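Vustura Light Walk: Set-up Guide for Host Gardens
Section 3. Building the tunnel and opening the path
Revised January 20, 2020. Text: Birger Dahlgren

This section is for the team that receives the tunnel set from Soston and must build it before the first evening with visitors. It is supposed that you have already read Section 2 and that the route through your garden is decided. If the route is not decided, please do not start with the arches. It is a great pity to move them afterwards.

The full tunnel has 89 arches and 2,000 lamps. Smaller gardens may order a shorter tunnel, and the steps are the same for them. Only the number of power boxes is different, and you will find it on the delivery paper.

Before you begin

Walk the route one time in daylight and one time after dark, with the person who knows the garden best. In the dark you notice other things: a root over the path, a low branch, a neighbor's window which shines straight in the eyes of the people coming. Write these on the plan. Rami Sabbagh, who built the tunnel at Bodin in two different years, also marks the places where people will want to stop for a photograph. He makes the path wider there.

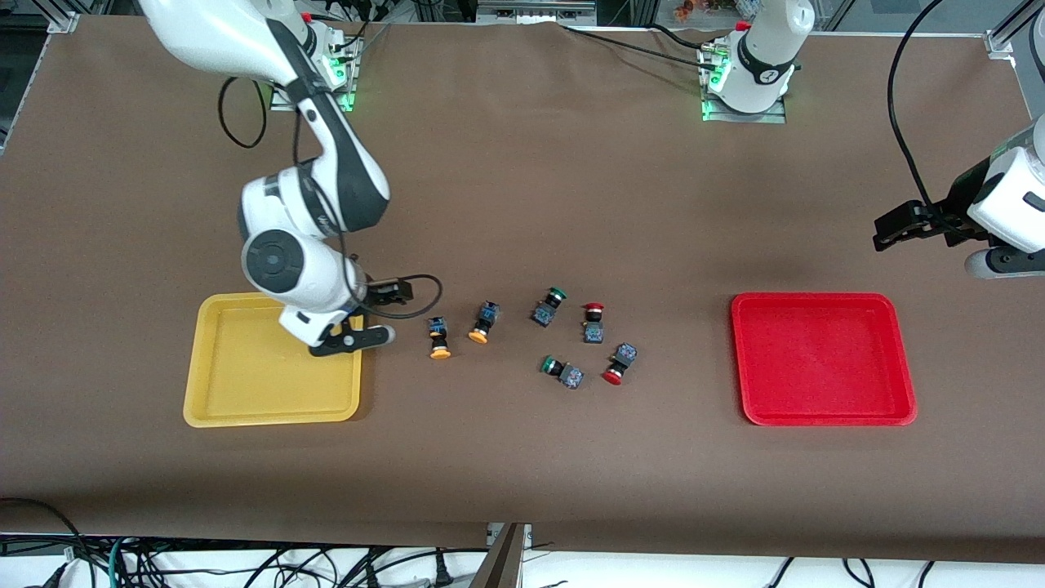
The ground must be firm enough to hold the foot plates. After much rain, put boards under the plates on the grass parts. On gravel, scrape the loose stones to the side first and put them back when the arches are standing.

Caution: All connection to the mains must be done by a qualified electrician. The garden team may lay the lamp strings and close the low-voltage plugs, but must not open the power boxes.

3.1 Raising the arches

1. Lay all arch halves beside the path in the order of their labels. The labels are on the inside of the left leg, seen when you walk in from the entrance.
2. Stretch a cord along both sides of the path. The foot plates will follow this cord.
3. Place the foot plates for the first and the last arch, and look at them from the entrance. If the line looks wrong to you, it will look wrong to the visitors also. Correct it now.
4. Place the rest of the foot plates. Do not fix them yet.
5. Put together the first arch on the ground, with the top joint closed until you hear the click. Raise it with at least two persons, one on each leg.
6. Fix the legs to the plates, and drive in the ground pegs.
7. Continue with the next arch. Connect every arch to the one before it with the long side bars before you go further.

Note: The arches in a curve stand closer together on the inner side. Use the short bars, they are in the bag with the green string.

Caution: Do not leave a single arch standing without side bars during a break, even if the weather is quiet.

3.2 Hanging the lamp strings

1. Begin at the end of the tunnel and work back to the entrance. The plugs are made for this direction.
2. Connect each string while it is still on its drum, and check that all lamps light. Then disconnect it again.
3. Hang the string in the hooks from the left leg, over the top and down to the right leg. It should hang a little soft between the hooks.
4. Close the plug to the next string and turn the ring until it stops.
5. Keep the last plug above the ground. A plug that lies in the grass will give you trouble on the first wet evening.

If one lamp is dark, change the lamp. If a whole string is dark, look first at the plug before it, and then at the plug after it. Most times it is the ring which was not turned fully. Strings that are really broken should be put aside with a note on them, and sent back to Soston together with the others when the season is closed.

Note: Warm white and cool white strings look the same when they are not lit. Keep the drums with the color tag until all strings are hanging. At one garden the middle of the tunnel became blue-white between two golden parts. Many visitors liked it, but it was not the plan and the whole part had to be hung again.

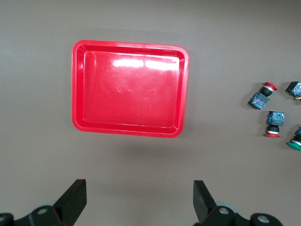 3.3 Evening test

Do the complete test after dark, when all arches are standing and the electrician has signed the form. Reserve the whole evening for it. It is good to invite a few people from outside the team, for example families of the staff, to walk as ordinary visitors.

1. Switch on the power boxes one after another, from the entrance. Wait until each part is fully lit before you go to the next.
2. Let the lights stay on for 30 minutes with no program running.
3. Walk the tunnel slowly in both directions. Look for dark lamps, cables hanging low, and bars that were forgotten.
4. Start the program "Snowfall". It should run from the end toward the entrance. If it runs the wrong way, the setting "Direction" in the control unit is to be changed. You do not need to touch the strings.
5. Ask your guests to walk in together, as a group, and stop where they like. Watch where they make a queue.
6. Switch off everything, and check that the exit signs and the path lights still work alone.

Caution: The path lights must never be connected to the same box as the tunnel.

3.4 Opening the path to visitors

Open the entrance when the sky is still a little light. The first visitors are often families with small children, and they find their way more easily like this. One host stands at the entrance and one at the exit, and they should be able to speak to each other by radio.

The direction of walking is one way. Please place the sign from the set where people can read it before they come under the first arch. Wheelchairs and baby carriages go the same way as everyone. If your path has a step somewhere, you must build the ramp described in Section 2.

In strong wind, close the tunnel. The limit for your garden is written in the contract with Prustora, and the host of the evening can decide to close also below this limit. Visitors with a ticket for that evening may come on another one. Let them keep the ticket and write the new evening on the back.

After closing, walk through one last time with the lights on, pick up gloves and other lost things, and switch off from the end toward the entrance. Lock the control unit and hang the key in the office.

Continue with Section 4, Daily care during the season.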